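Section 7. Gripper Does Not Close, or Stops Before It Reaches the Part

Applies to: Minen two-finger gripper on the Wamberg bench arm, with Mak control software. Use this section for both the real arm and the simulated cell.

7.1 What the fault looks like

The arm moves to the pick position and stops. The fingers stay open. After a short wait, the Mak status line shows HOLD and the program does not move to the next step. In some cases the arm lifts again with the fingers still open and carries on as if it had picked up the part. The second case is the more serious one. A program that believes it is holding a part will go on to the place step, and on a real bench the arm may travel at full speed near people who expect it to be slow.

CAUTION: Do not put your hand between the fingers to see if the gripper is live. A held close command can be released without warning when the fault clears. Press the stop button and wait for the arm light to go out first.

7.2 Before you start

You will need the stop button within reach, the Mak console open on the Status page, and the wrist view switched on. If you are working in the simulated cell, load the same scene that was in use when the fault appeared. Do not reset the scene yet. Resetting clears the finger log, and you will need it in step 6.

7.3 Finding the cause

1. Press Stop. On the real arm, wait 12 seconds for the drives to power down.

2. On the Status page, write down the finger opening and the grip force. A fully open Minen gripper reads 80 mm. If the reading is lower but the fingers look fully open, go to 7.5.

3. Open the wrist view. Check whether the fingers are open, and whether anything stands in the space between them. Check beyond the fingertips as well, for anything the arm could touch on its next move.

Wrist view, fingers open:
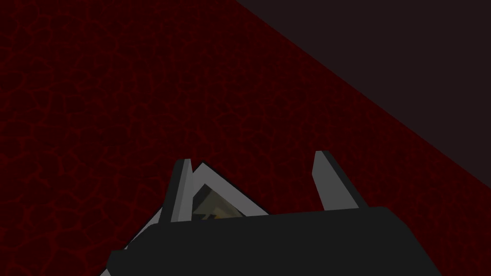
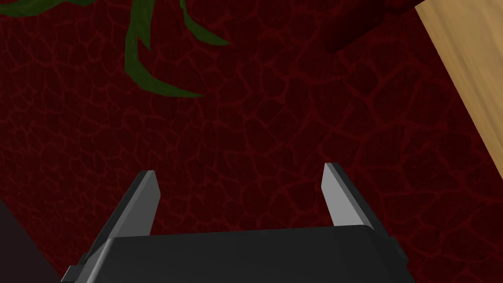

4. Compare what you see with the Holding field on the Status page. If Holding says YES and the fingers are wide open, the field is wrong. Set it to NO by hand before you do anything else. The arm will not run a place step while the field is set to NO.

5. If part of an object is between the fingers, do not send a close command from the console. The gripper housing hides the lower part of the object in this view, so you can't tell how deep the fingers are. Jog the arm straight up at the slowest setting until the fingertips are clear, then look again from the side camera.

6. Open the finger log and find the last close command. One of three entries will follow it.

SENT, NO REPLY: The command left the console and the gripper did not answer. Go to 7.4.

REFUSED, LIMIT: The gripper answered and would not move. Go to 7.5.

DONE, NO CONTACT: The gripper reported a completed close without touching anything. Go to 7.6.

If there is no close command in the log at all, the program skipped it. Check the pick step for a wait condition that was never met. This is common after a part position has been edited and the approach height has been left alone.

7.4 No reply from the gripper

1. With the arm powered down, check the connector at the wrist. The locking ring should turn until it clicks.

2. Look along the cable for a tight bend or a flattened spot. Replace the cable if you find either one. Do not tape it.

3. Power up and send Open, then Close, with nothing between the fingers.

4. If there is still no reply, raise the reply wait in Mak to 700 ms and try once more. If this clears the fault, leave the setting where it is and note the change in the cell record.

In the simulated cell there is no cable to check. Stop the gripper process, start it again, and repeat step 3.

7.5 Refused because of a limit

The gripper refuses to move when its stored zero does not match the fingers. This happens after a finger change, and it can also happen after a hard bump.

1. Jog the arm to a clear area with open space on all sides of the fingers.

2. On the Setup page, choose Find Zero. Keep clear. The fingers will close fully, pause, and open.

3. Check that the opening reads 80 mm again.

4. Run the pick at low speed.

NOTE: Do not run Find Zero above loose items. The fingers move slowly during this routine, but they do not stop on contact.

7.6 Done, but no contact

The fingers closed on air and opened again. The position of the part is usually at fault here, and the gripper is fine.

1. Check the part position in the program against the part itself.

2. Check the approach height. If it was copied from a taller part, the fingers will close above the one you have now.

3. Check the items near the pick point. Boards, plants and other raised objects close to the path can make the planner choose a higher approach. Move them, or add them to the Keep Out list so that the planner takes a known route.

4. Dark or strongly patterned surfaces can upset the part finder. Raise the light level one step and run Find Part again. If the result moves by more than a few millimeters between runs, type the position in by hand.

7.7 Returning to service

Run five slow cycles with the stop button in your hand. Watch the Holding field on every cycle and compare it with the fingers. If the two disagree even once, take the cell out of use and send the finger log to the Rorkthorpe service desk.

Check the finger pads and the wrist connector every 3,000 cycles. Enter the cycle count in the cell record each time, and again whenever Find Zero has been run. See Section 8 for finger replacement.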